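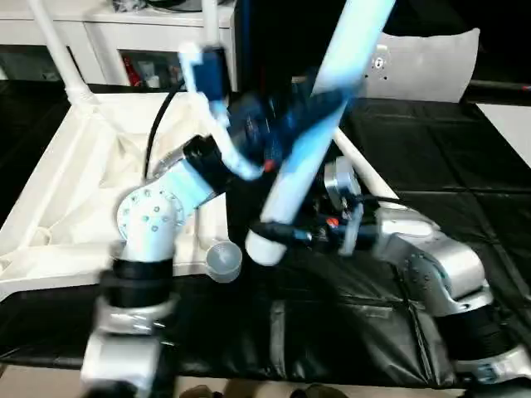
Both arms on the white pipe, tray and cup on the left. Black cloth still creased.

January, equipment planning

Went over the list with Sibel before lunch. We have 2000 left for bench hardware and it has to last until the next round, so no third arm. Fidel still wants one. I told him to write it up for spring.

What we need first is spare gripper fingers. Tidden quotes 122 a pair, 18 days out. Three pairs is 366. Ikine is cheaper but would not give a ship date, and their mounting pattern is different, so we'd be paying for adapter plates too.

Second is cable management. Black cables are looped around the wrist on the right arm and another one runs up behind the left. Yavuz wants proper sleeves before we do more long-object work. Dunden sells them by the meter -- need lengths from him, both arms.

Pipe stock is cheap, buy local. Get a few diameters this time.

Leave the table and cloth alone for now. A plain matte cover would be nice but it can wait.

To do: Nesrin to ask Tidden if the quote includes shipping. Me: spreadsheet, then send to Sibel by 4.

-- Y. Erdem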